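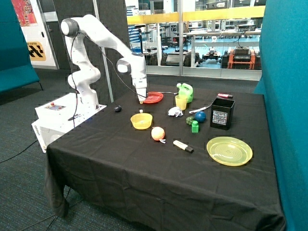

It would have saved me an evening if the guide had told me to pick hose or bucket before plugging in, one owner wrote after the first printing of this section. The steps have been put in a new order to suit. If you are working from the older booklet, follow the order given in this section.

Section 3: Setting up the Pascual room dehumidifier

3.1 Before you start

Stand the carton upright and cut the straps. Lift the unit out by the two side handles, never by the hose outlet or the louver on top. Remove the tape from the bucket door and the foam block from inside the bucket. The float under the foam block must move up and down freely when you push it with a finger.

If the unit was carried or stored on its side, stand it upright and leave it for 2 hours before you switch it on. When you don't know how it traveled, wait anyway.

The carton should also hold:

Drain hose with threaded collar
Four casters
Caster screws and spacers in a paper envelope
Spare air filter
Warranty card

CAUTION: The unit runs on 115 volts. Plug it straight into a grounded wall outlet. Do not use an extension cord, a power strip or an outlet controlled by a wall switch or dimmer.

3.2 Choosing a place

Basements, laundry rooms and closed storage rooms are all suitable. Keep windows and outside doors shut while the unit is running. In a room with a floor drain, place the unit within reach of the drain hose and skip 3.4.

Leave at least the width of a hand behind the unit and on both sides. The top louver blows warm air upward, so don't place it under a shelf or behind a curtain. The floor must be level. A unit that leans toward the bucket door will fill unevenly and may shut off early.

Do not use the unit in a crawl space that floods, in a bathroom within reach of the tub, or outdoors.

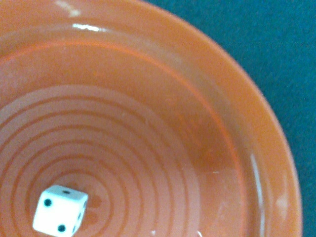
Casters are optional and can be fitted now or later. Leave them off if the unit will stand on thick carpet. To fit them, empty the bucket, put it back, and lay the unit on its back on a folded blanket. Open the paper envelope over something with raised sides, as the spacers are small and roll a long way on a hard floor. A bowl with a smooth glazed inside works well, and even a small piece is easy to see and pick up. Then go on as follows.

1. Find the four round sockets in the base.
2. Drop one spacer into each socket, flat side down.
3. Push a caster stem into the socket until it clicks.
4. Put one screw through the collar of each caster and tighten it by hand. Do not use a power driver. The sockets are plastic and will strip.
5. Stand the unit up and roll it a short way in each direction.
6. Wait 2 hours before switching on, as in 3.1.

NOTE: The front casters have a foot lock. The rear ones do not. Lock the front pair once the unit is in place.

3.3 Draining by hose

1. Unplug the unit.
2. Take out the bucket and set it aside.
3. Pull the rubber plug from the outlet at the back. Keep the plug. You will need it if you go back to using the bucket.
4. Screw the threaded collar of the hose onto the outlet, clockwise, until it stops.
5. Run the hose to the drain. It must go downhill all the way, with no loops or rises.
6. Put the bucket back in. The unit will not run without it, even when the hose is in use.
7. Check the collar for drips after the first hour.

If water keeps going into the bucket with the hose attached, the hose is kinked or its far end is higher than the outlet. Straighten it before you call for service.

The Drillado pump kit, sold separately, is needed when the drain is higher than the unit, such as a laundry sink. Instructions for the pump come with the kit.

3.4 Draining by bucket

1. Check that the rubber plug is pushed fully into the outlet.
2. Slide the bucket in until the door sits flush with the front.
3. Plug in the unit. The bucket light should stay off.

When the bucket is full, the unit stops and the light comes on. Wait for the last drips to fall, then pull the bucket straight toward you with both hands. The unit starts again by itself after the bucket goes back, with a short delay of a few minutes. This delay is normal.

Do not drink the water or give it to pets.

3.5 First run

1. Press POWER. The display shows the present humidity in the room.
2. Press the down arrow until the display reads CO (continuous).
3. Let the unit run for a full day.
4. Press the up arrow to choose the humidity you want. For most basements, 50 percent is a good place to start.

The number on the display may drop slowly or even go up at first in a room with bare concrete or wet cardboard. A damp basement can take around a week to settle. The room will also feel a little warmer.

In cold weather, from November on in many places, frost can form on the coil. The unit will stop and thaw itself, and the display shows DF while it does. Leave it alone during this time.

3.6 Filter and service lights

The FILTER light comes on after 200 hours of running. Slide the filter out from the back, rinse it under the tap, and let it dry fully before you put it back. Hold the FILTER button until the light goes out.

The SERVICE light comes on at 3000 hours. The unit will keep running. At this point the coil should be cleaned by a service shop. Arkivetti in Prestport handles this work for all Pascual models and can supply a replacement float, bucket or outlet plug. Have the serial number ready when you call. It is on the silver label inside the bucket opening, on the left wall.

For error codes, see Section 5.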